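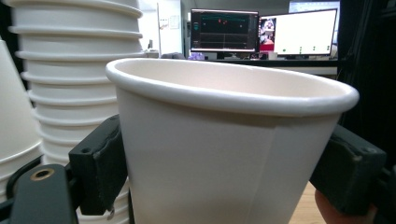 Good morning, and thank you to the department heads for making the time. My part of the program concerns the equipment plan for the coming budget year, and in particular the hand-held gripper tools used for recording demonstrations. We request funds in two parts: the tools themselves, and the parts and supplies that keep them in use. The second part has been underestimated in every plan I have inherited. A paper cup held between two black fingers looks like an inexpensive exercise, and the cup is indeed inexpensive. The fingers, the pads, the fasteners and the staff hours are where the money goes.

(Pause. Budget sheet on the second screen.)

The request covers 10 hand-held grippers from Patamano. We compared their offer with one from Orov. Orov was lower on unit price but sells its fingers only as a complete set, so that a single damaged finger means buying the pair and the mount together. Patamano sells each part separately. Over one year of use we expect that difference to outweigh the higher purchase price.

Please note that delivery is quoted from April. Any order approved after the end of the quarter will move to the next production run, and the recording schedule will move with it.

Supplies come next. Cups are bought by the case, and we have planned for about 400 per station. A cup that has been squeezed out of round must be replaced, and operators should not be asked to save them.
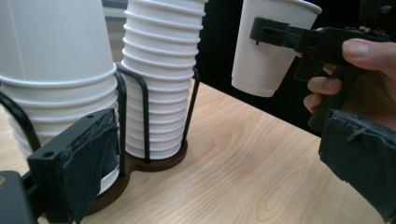

Gripping pads are the line most often questioned. The plan allows 100 pads for the year, held in our own stockroom. Sotasach can supply the fabric by the roll at a lower cost, but cutting and fitting would then fall to our technicians, and their hours are already committed. I recommend finished pads for the first year and a review after that.

(If asked about the robot arms: these are in the Liapis proposal, which is a separate vote. Do not combine the two figures.)

Training is budgeted at 42 hours in total, shared among all operators. Moushumi Gazi has prepared the schedule and will take questions on staffing after the break.

One matter remains open. The finance office has asked whether the grippers should be listed as capital equipment or as laboratory supplies. Our preference is capital equipment for the tools and supplies for everything that wears out — pads, fingers, fasteners, cups. We ask for a ruling on this before the purchase order is issued.

(Hand out the one-page summary. Next speaker.)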